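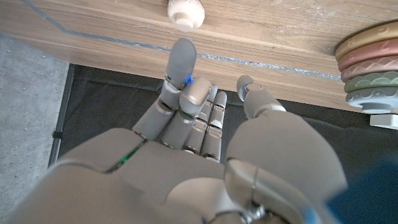
Hand trials halted at Orndale after finger fails to release

29 February 2020

A robotics workshop in Orndale has stopped all powered work with its humanoid hands after one of them closed on a technician's glove and did not open when told to. The technician was not hurt. The glove was pulled free once power to the arm had been cut.

The workshop is run by Pledero, which tests robot hands on small household objects and children's toys. Its current project, called Gelix, has the hands pick up, turn and stack items on a tabletop, including stacking rings. The company said the stop covers every hand of the same type and will stay in place until the fault has been found and a fix has been tested.

According to a short report Pledero sent to its customers, the fault showed up near the end of a morning session. The operator had finished a run of ring stacking and asked for the hand to return to its open position. The thumb and three of the fingers opened. The index finger began to straighten, stopped, and then closed again with more force than the task called for. The technician had reached in to reset a toy and the fingertip of the glove was caught between the index finger and the thumb.

The operator pressed the stop button on the console. That halted the arm, but the hand held its grip. On this model the console button freezes the fingers in place so that a held object is not dropped. The main switch, which lets the fingers go slack, is on the wall by the door. It took 13 seconds from the first wrong movement until the switch was thrown.

"The stop button did what it was built to do, and that was the wrong thing with a person's hand in there," said Cyril Pilkington, who is in charge of safety at the workshop. "We had written it up as a full stop. It should have been written up as a hold."

The status lights gave no warning. The report says the hand showed its normal running lights throughout, and the operator's screen listed the index finger as open during the whole event. Pledero believes the position sensor in the finger's lowest joint had slipped on its shaft. The controller would then have read the finger as already straight, and tried to correct an error that was not there.

Engineers have since taken the hand apart. They found that a small screw holding the sensor ring had backed out. Why it did so is still not settled. One possibility is that it was never tightened fully after a repair in October, when the finger's cover was replaced. The repair sheet has a line for the screw, but the line was left blank. The other is that repeated light knocks against the table edge worked it loose. Operators often raise the hand from below table height during a session, and the fingertips can brush the edge on the way up.

The workshop has 32 hands of this type. All of them have now been opened and checked. The same screw was loose in eight, though in none of those had the sensor moved far enough to give a false reading. Pledero would not say how many of the eight had been repaired before.

A review of the session logs turned up an earlier sign of trouble. In the last 63 runs made with the failed hand, the current drawn by the index finger motor had crept up, and twice it passed the level that should have raised an alert. No alert was seen by the operators. The alert had been set to go to a mailbox used during the first months of Gelix, which is no longer read by anyone on the floor.

Pledero has listed several changes that must be in place before work resumes. A second button, wired to release the fingers, will be fitted at each station within reach of both the operator and the person resetting the table. The high current alert will stop the hand by itself. The screw will be fixed with thread lock and marked with paint, so a turned screw can be seen once the cover is off. Nobody will be allowed to reach across the table while a hand is powered, even when it shows as open on the screen.

The last of these will slow the sessions down. Resetting the toys takes only a moment, and until now it was usually done with the power on — the written rules allowed it as long as the hand was in its open position.

"People were following the rules," Pilkington said. "The rules trusted the screen."

The technician was seen by a nurse the same day and went back to work the next morning. Pledero has not given a date for restarting the trials. Customers waiting for Gelix results have been told to expect a delay, and runs already made with the failed hand will be marked in the records so they can be left out if needed.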